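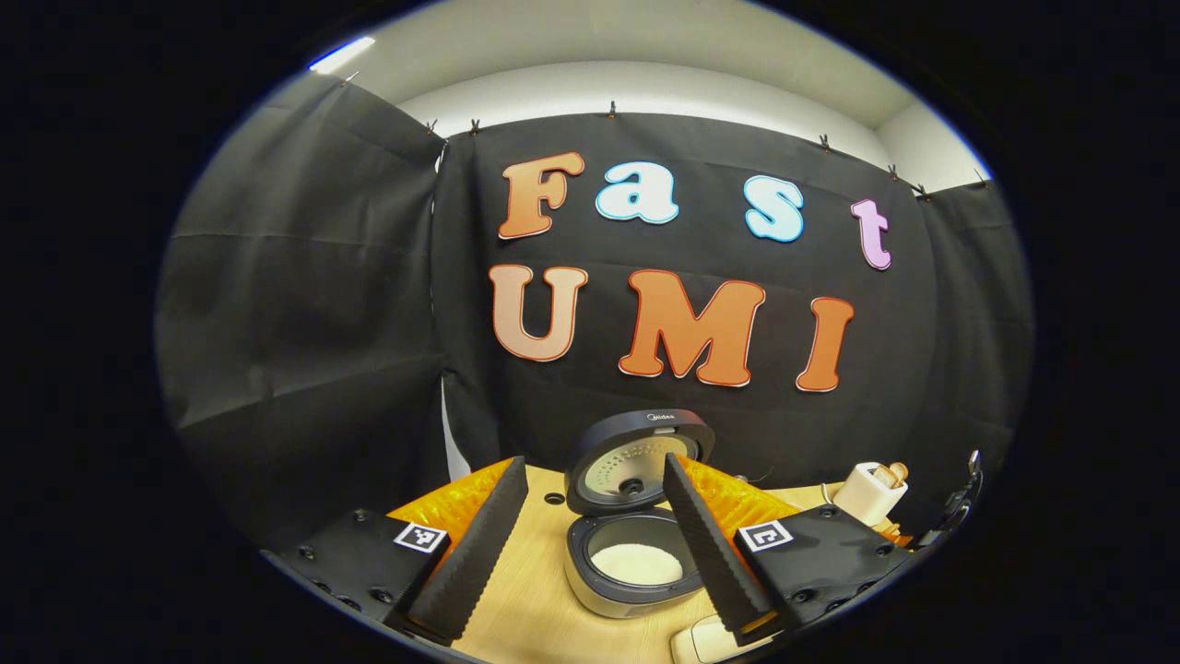 Givis 项目中期进展报告
致 Pinheiro 基金项目办公室
2024-12-20
阅读时长:19 分钟

各位好:

又到年底了,先问候一声。上一份报告是七月交的,那时候我们还在为时间戳对不齐发愁,报告写得有点灰头土脸,谢谢你们看完之后还回了那么长的一封信,里面的问题我们后来贴在工位旁边,一条一条对着做(有两条到现在也没有做完,后面会老实交代)。这一份写得比较长,因为这半年软件这边改动确实多,有些改动从外面看不出来,演示的时候也看不出来,可是时间大都花在了这些地方,我想还是应该让出钱的人知道钱去了哪里。

老规矩,先把总的情况讲一遍。Givis 要做的是一套软件:人手里拿着夹爪工具做一遍家务动作,软件把这段示教整理成机器人能学的数据,训练出策略,再放到机械臂上跑。立项书里写的五个模块,即采集、标定、轨迹恢复、数据质检、策略部署,现在有 3 个已经进入日常使用,就是前三个;数据质检(内部叫 Etolham,后面单独讲)能用,但还要人盯着;策略部署只在我们自己的台面上跑通了,搬到 Illham 那边的场地还有不少活要干。预算执行和人员情况另附表格,财务同事会单独发,这里只讲技术。

一、采集端

采集程序这半年重写了一遍。旧版是去年赶出来的,录像、惯性数据和操作记录各走各的线程,最后靠文件名拼到一起,录得短还好,录得长了就会错开。七月报告里讲的"手已经合上了,数据里还张着",根子就在这儿。新版把所有数据流挂到同一个时钟上,录制开始和结束各做一次对时,中间的漂移用线性模型补掉。说起来就这么一句话,做起来拖了很久,主要卡在相机固件给出的时间戳含义不清,究竟是曝光开始、曝光中间还是读出结束,文档里没写。我们最后用一个闪灯的小装置反复测,才把偏移量定下来,写进了配置文件。以后换相机型号,这个测试要重做一遍,流程已经写成脚本,跑完会自己生成一页报告。

另外一个改动是采集人员提的,我很喜欢:录制开始前多了一道"预检"。程序会看几秒钟画面,确认两侧标记都能检出、曝光没有过头、存储空间够用,三样都过了才响一声提示音。以前是录完一下午回来才发现左边标记被袖子挡了,那种心情你们可以想象。现在这类废片少了很多,采集的同事脾气也好了很多!

采集任务目前以厨房台面为主,做得最细的是电饭煲。选它是因为一个物件里头动作种类多,盖子带铰链,内胆有深度,里面的东西又是一粒一粒的,对感知和规划都算得上一个不错的考题。采集区用黑布三面围起来,布后面就是白墙,台面是浅色木头的;电饭煲放在台面中间,深灰色的盖子掀开立着,内胆底下铺一层白米,夹爪从两边伸过去。报告开头那张照片就是从手持夹爪的相机里取的,你们去年来看的时候黑布还没有挂,那时候背景里什么都有,有走动的人,有窗户,策略学会了一些我们并不想让它学的东西。

挂黑布这件事我们内部争论过。有同事担心背景太干净,训练出来的策略换个地方就不认识了;也有同事觉得先把操作本身学明白,再谈背景变化。最后的办法是两样都要:主体数据在黑布前面采,另外留出一批在普通房间里采,不参加第一轮训练,专门用来测换环境之后的表现。测下来的情况放在第五节讲,提前说一句,担心的那位同事是有道理的。黑布自己也给软件添过麻烦,这个下一节就要说到。

二、标定与标记检测

相机是鱼眼的,看得宽,夹爪两指、工作台、周围的布和顶灯都能收进一个圆里。宽是好事,代价是边缘畸变大,而我们最要紧的两块标记恰恰离中心比较远。夹爪开合多大,全靠两侧安装座上的黑白方形标记来算,标记角点偏一点,开合宽度就跟着偏,偏到后面策略会以为夹住了而其实没有。

上半年用的是通用的鱼眼模型,中间区域很准,越往外误差越大。这次做了两件事。头一件是换了标定时的采样方式,以前标定板大多在画面中间晃,现在程序会在屏幕上把还没有覆盖到的区域涂成灰色,提醒操作的人把板子往边上挪,不涂满不让结束。第二件是在标记检测之后加了一步局部重投影:先粗检,估出标记的大致位置,再以那里为中心把一小块画面展平,在展平后的小图里重新找角点。两步合在一起,开合宽度的抖动明显小了,夹爪静止的时候曲线基本是一条平线,以前那条线看着像心电图。

光照也花了我们不少工夫。采集区顶上有一块很亮的长方形顶灯,在鱼眼画面里总要占一角,自动曝光被它牵着走,黑布又是大面积的暗,两头一拉,标记的白底有时过曝,有时发灰。我们试过几种办法,锁死曝光最省事,但夹爪靠近内胆时里面太暗,米粒就看不清了。现在的做法是给自动曝光加一个测光权重图,顶灯所在的区域权重压低,两指之间的区域权重提高。权重图是按工具的几何算出来的,不需要每次手调。检测器那边再加一层自适应阈值兜底。这套东西上线以后,标记丢帧集中到了一种情况,就是手腕转得很快的时候,那是运动模糊,靠曝光解决不了,我们用前后帧插值补,补过的帧会打上记号,训练时可以选择不要。

夹指的样子也要在感知里考虑进去。两根手指外面包着黑色的泡棉一样的材料,表面有纹路,背后垫着橙色的带棱的软垫。黑手指在黑布前面,分割网络一度很吃力,手指的轮廓说没就没。橙色反倒帮了忙,我们把橙色软垫的区域当作辅助线索喂给分割网络,边界就稳下来了。不过这个线索依赖具体的工具配色,换一副软垫就要重新标一些数据,所以我在代码里把它做成了可以关掉的选项,默认打开。

三、轨迹恢复

轨迹恢复是把手持工具在空间里怎么走的算出来,走的是视觉加惯性的路子。七月的时候最大的毛病是丢跟踪,一段示教里丢一次,后半段就作废。丢跟踪多半发生在工具往下探、镜头凑近锅口的时候,画面一大半是内胆和手指,可以跟的特征点少得可怜,偏偏黑布又不提供什么纹理。

这里要感谢一个很朴素的办法。黑布正面贴着两排大字母,橙色、浅蓝和淡紫粉,都带白边,在黑底上非常醒目,墙上那些夹布的小夹子也各有各的位置。起初没有谁把这些当回事,后来看跟踪日志,发现凡是字母还留在画面里的时间段,轨迹都稳得很,特征点密密地聚在白边的拐角上。于是我们顺着这个想法改了建图流程:每次采集之前,让操作的人先拿着工具慢慢扫一遍采集区,程序把字母、夹子、台面边缘这些不动的东西建成一张底图,存起来;正式录制时先在底图上重定位,丢了也能很快找回来。底图只要布置没有动过就可以反复用,布被人碰歪了,程序会发现重投影误差变大,提示重扫。

与此同时,我们给会动的东西加了遮罩。手指和安装座跟着相机走,在画面里几乎不动,跟踪器如果把它们当成背景,就会以为自己没有移动,这个错误在近距离操作时特别要命。遮罩由上一节说的分割结果给出,多留了一圈余量。电饭煲的盖子也算会动的东西,掀盖的那几秒里盖子区域整个不参与跟踪。盖子内侧是一块银灰色的内板,反光比较厉害,不遮的话亮斑会被误认成特征点,我们吃过亏。

两项改动加起来,丢跟踪之后能自动找回来的情形成了常态,需要整段扔掉的示教变得少见。离线处理也快了,以前一天的采集要处理到第二天中午,现在当天晚上就能看到结果,采集的同事第二天早上来,知道昨天哪几段要补,这对安排工作帮助很大。

还剩一个没有解决的小问题:重定位成功的那一瞬间,轨迹会有一个很小的跳变。现在用平滑来掩盖,平滑窗口开大了会把真实的快速动作也抹掉,开小了跳变还在。打算明年初改成在后端做一次全局优化,把跳变摊到整段上去。代码框架写好了,参数没有调。

四、数据质检工具 Etolham

你们在信里问过,数据好不好,是谁说了算。问得很对,以前是谁有空谁看,各人尺度不一样,同一段示教两个人看,一个说留,一个说扔。Etolham 就是为这件事做的。它把每段示教的视频、轨迹、夹爪开合、标记置信度放在同一条时间轴上,可以拖着看,也可以跳到可疑的地方看。可疑的地方由规则挑出来,目前共有 19 条规则,例如开合宽度突变、标记连续缺失、工具速度超出机械臂能跟上的范围、轨迹穿过了台面等等。每条规则都可以单独开关,都写了一段白话说明,新来的同事读得懂。

到这份报告动笔为止,进库的示教有 2000 多段,全部过了一遍规则,被标出来的再由人看。看的结果会记下来,连同理由一起存,隔一阵子我们就翻一翻这些理由,看哪条规则太啰嗦,哪条太松。"轨迹穿过台面"这一条刚上线时报得特别多,查下来台面高度在底图里估得偏高,改了以后就安静了。还有一条查"示教结束时夹爪是否张开",当初写的时候想得简单,遇到最后一步要捏着东西停住的任务就全错了,后来改成按任务类型配置。

工具本身也有几处我不太满意的。界面在长视频上拖动会卡,原因是缩略图每次现算,缓存做了一半。权限管理很粗,谁都能改别人的结论,好在会留记录。再有就是规则之间没有轻重之分,十分严重的和无关紧要的排在一起,看的人容易疲劳。这几处都列进了下一阶段,缩略图缓存排在最前头,是采集同事强烈要求的。

信里还有一条,希望 Etolham 可以给别的团队用。我们愿意,也做了一些准备,把读数据的那一层和具体格式拆开了,别的格式写一个小适配器就能接。但文档还很薄,安装步骤只在我们自己的机器上试过,现在拿出去,我怕给人添的麻烦比帮的忙多。Illham 那边的同事已经答应当第一个外部用户,等他们装过、骂过、我们改过之后再往外放,比较稳妥。

五、策略训练与部署

训练这块改得相对少,主干网络没有换,精力放在输入和动作的表示上。动作改成了相对表示,每一步都相对于当前夹爪的位姿来预测,这样机械臂装在哪里、台子多高,对策略影响小得多。输入图像保留了鱼眼的原样,没有展平,我们试过展平再送进去,边缘信息丢得可惜,台面右侧放的小件也经常被切掉。标记所在的区域在训练时会随机遮掉一部分,免得策略盯着标记上的黑白图案学出奇怪的习惯(确实学出来过,标记换个编号它就犹豫)。

推理端最大的变化是延迟补偿。从相机出图到机械臂真正动起来,中间有好几段延迟,策略看到的永远是稍早之前的世界。以前不管这件事,机械臂在目标附近会来回找,像一个拿不定主意的人。现在策略一次预测一小段未来动作,执行端按测得的延迟把已经过时的那部分丢掉,从合适的那一步接着走,相邻两段之间再做一次平滑衔接。来回找的现象基本没有了,动作看着从容了许多,这是今年下半年让我最高兴的一个改进,调通那天几个人围着看了好久,晚饭都吃晚了。

评测方面,每个任务在改动前后都用同一组初始摆放来测,摆放用照片叠影对齐,尽量让两次一模一样。靠近锅口、停在盖子上方这类动作做得比较稳。合盖也还行,偶尔会推偏,推偏了策略不会补一下,就在那里等,需要人过去收场。往内胆里面伸的动作还不行,深度判断不可靠,为了安全我们给执行端加了一个高度下限,策略要往下走得太深,会被挡在那里。这个下限是硬编码的,我知道不好看,先保住设备再说。

换到普通房间里,表现掉得比较厉害,尤其是背景里有大块亮色家具的时候。数据增强里加了背景替换,有一些帮助,还不够。分割网络给出的遮罩也会变差,遮罩一差,后面什么都跟着差。所以下一阶段采集的配比要调,黑布前面的数据已经够用,多出来的时间全部放到杂乱的环境里去。这会影响进度,普通房间里的采集慢,预检也更容易不通过,请你们有个预期。

六、与 Illham 的对接

Illham 场地的机械臂和我们的不是同一种,控制接口也不一样,这一点立项时就知道,当时低估了。我们的执行端假定控制器每个周期都会回一个状态,他们的控制器在负载高的时候会跳过,我们的程序等不到状态就停住。改法是在中间加一层,缺了状态先用上一次的外推,连续缺得多了才停。中间层在仿真里跑过了,真机还没有上。

另外,双方对"急停之后怎么恢复"的理解不同。我们习惯急停之后全部清零重来,他们希望可以原地续上。聊下来各有各的理由,最后定的是默认清零,续上要人在界面上确认,并且机械臂先以很低的速度回到急停前的位置。这部分的状态机画得比较复杂,我把图放在附件里,有兴趣可以看看,没兴趣跳过也完全没关系。

网络方面有一点要请你们帮忙。Illham 场地对外的上传带宽有限制,每天的采集数据当天传不完。我们想申请把原定买显卡的一部分经费挪来买一套本地存储和一台处理用的机器,放在场地里,数据就地处理,只传结果。总额不变,明细在财务表的备注里。这件事如果可以早些答复,我们就能赶在下一轮采集之前装好。

七、没有做完的和下一步

前面答应要交代的两条。一条是你们建议的自动生成采集建议,就是让软件根据现有数据的分布告诉人下一段该采什么。原型做过,给出的建议太笼统,总是说"请增加多样性",采集的同事看了直笑,就先放下了。等质检记录再积累一些,我想改成从失败的评测里反推,应当会具体得多。另一条是双手任务。现在的工具和软件都是按单只夹爪来的,双手意味着两套轨迹要放进同一个坐标系,底图重定位这套办法原则上支持,还没有动手试,不敢许诺时间。

下一阶段的工作按先后排是这样:轨迹后端的全局优化;Etolham 的缩略图缓存和规则分级;普通房间里的采集;中间层在 Illham 真机上的验证;高度下限改成由感知给出。最后一项依赖内胆深度的估计,我们有一个想法,就是利用夹爪两指的张开形状和内胆口沿的相对关系来推,不另外加传感器,可能行,也可能走不通,走不通的话要回头商量加深度相机的事。

代码和配置都在老地方,你们的账号权限没有变。附件有四份:急停状态机图、规则说明、标定脚本的使用方法、评测摆放的照片。读起来有哪里不清楚,随时写信,打电话也行,你们上次的意见对我们帮助很大,盼着再收到一封长信。存储设备那件事,麻烦节前先给个口头的意思,正式批复晚一点没有关系。

Givis 项目组 敬上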